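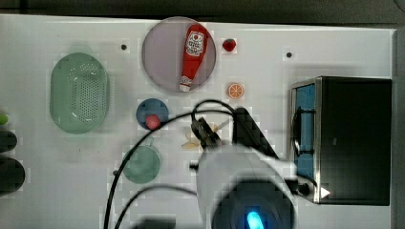 Neues vom Parkplatz am Güterbahnhof

Der Gemeinderat hat im Oktober wieder über den Parkplatz hinter dem alten Güterbahnhof beraten, zum 11. Mal, wenn man die Sitzung mitrechnet, in der das Licht ausfiel. Auf dem Tisch liegen weiterhin 2 Entwürfe. Sovum möchte Wohnungen bauen, 60 an der Zahl, mit Tiefgarage. Verkero möchte eine Markthalle und hat dafür ein Gutachten von 596 Seiten abgegeben, das in der Fraktionspause vor allem als Türstopper geschätzt wurde. 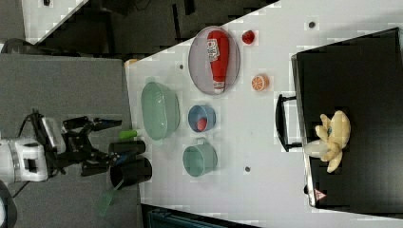
Bhupendra Chauhan hielt in der Bürgerfragestunde dagegen, man solle erst einmal klären, wohin die Pendler ihre Autos stellen, bevor man über Fassaden streite. Dafür gab es Beifall, auch von Leuten, die mit dem Rad gekommen waren. Der Bürgermeister dankte für den Hinweis und verwies auf das Verkehrskonzept, das derzeit überarbeitet wird. Es wird seit dem vorletzten Bürgermeister überarbeitet.
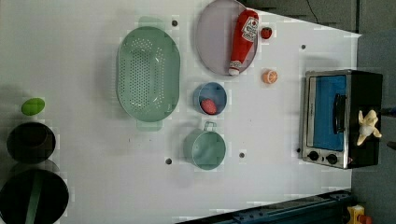 Die Markthalle hat im Rat die hübscheren Zeichnungen und die schwächeren Zahlen. Wie viele Händler tatsächlich kämen, steht auch nach langem Blättern nirgends. Das Finanzierungskapitel ist ungefähr so dicht wie das grüne Sieb neben der Ketchupflasche auf dem Foto -- was man oben hineingibt, sieht man unten wieder. Sovum rechnet sauberer, möchte aber die Zufahrt von der Stadt bezahlt haben.
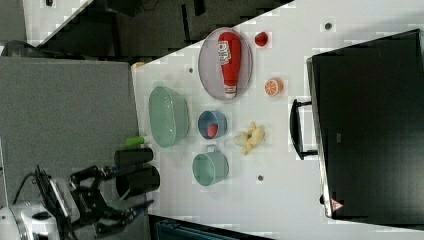 Mir wäre ja beides recht, schrieb uns eine Leserin aus der Bahnhofstraße, Hauptsache, die Schlaglöcher verschwinden vorher. Das ist immerhin ein dritter Entwurf, und der einzige ohne Gutachten. Abgestimmt wird in der nächsten öffentlichen Sitzung, sofern die Tagesordnung nicht wieder beim Punkt Verschiedenes hängen bleibt. Die Unterlagen liegen im Rathaus aus.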